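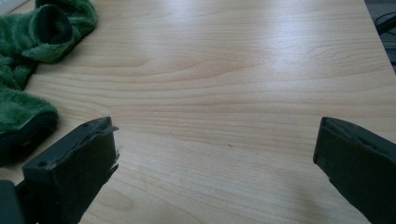 Senport Settlement Services Listing

README for the April release

The listing is a plain table of services open to refugees and people seeking asylum in the Senport area, covering housing help, language classes, legal advice, health clinics and school enrolment. It was put together for caseworkers who were tired of phoning numbers that no longer rang. Anyone may use it.

Last updated: 11 May 2018
Maintainer: Armindo Falcão

What is in the release

services.csv has one row per service, 384 rows in all. An organisation that runs three programs has three rows.
places.csv has one row per street address, keyed by place_id.
languages.csv lists the languages each service says it can work in, keyed by service_id.
changes.txt is a log of edits made after the first release.

All files are UTF-8 with commas as separators. Names keep their accents, so the Vaněk Centre will look wrong if you open the file in an old spreadsheet program without setting the encoding first.

Columns in services.csv

service_id: a number that never changes and is not reused.
name: the name the service uses on its own door or letterhead.
category: one of 9 values, spelled out at the top of changes.txt.
place_id: blank for phone-only services.
status_needed: whether the service is open to claimants, accepted refugees, or both. "Ask" means we got two different answers.
cost: free, sliding or fee. No dollar amounts are kept.
interpreter: yes, no or by booking.
last_checked: year and month only.

How it was gathered

We began with a printed booklet from the Fludton neighbourhood house and typed it in by hand. Each service was then called or visited. Where no one answered after three tries, the row stayed in and last_checked was left blank. There are 29 rows like that. Please don't read a blank as "closed".

Opening hours were collected at first and then dropped. They changed faster than we could check them, and a wrong hour cost people a bus fare.

What is not in it

There is no information about clients. We never asked services for numbers of people seen, countries of origin or case outcomes. Shelters that asked us to leave out their address are listed with a phone number only. If you work out an address from another source, do not add it to a public copy.

Coverage is good in Senport itself and thin past Fludton. Rural services are mostly missing. Faith groups that help informally are under-counted, and several told us they would sooner not be listed.

Known problems

Two dental clinics share a phone number. This is correct.
"Dari" and "Farsi" were entered as given by each service and have not been merged.
Legal advice rows mix licensed counsel and form-filling help. The split is planned but not done.
The Bumano Street office moved during checking. Both addresses are in places.csv, and the old one is marked "former".

Corrections

Send the service_id, the column and the new value. A note on how you know is useful, even if it is only "I rang them". Please keep notes under 300 characters, as the log cuts them off after that.

Use

You may copy, print and translate the listing. If you print it, put the release month on the first page so people can judge how old it is. It is not legal advice, and being listed does not mean we recommend a service.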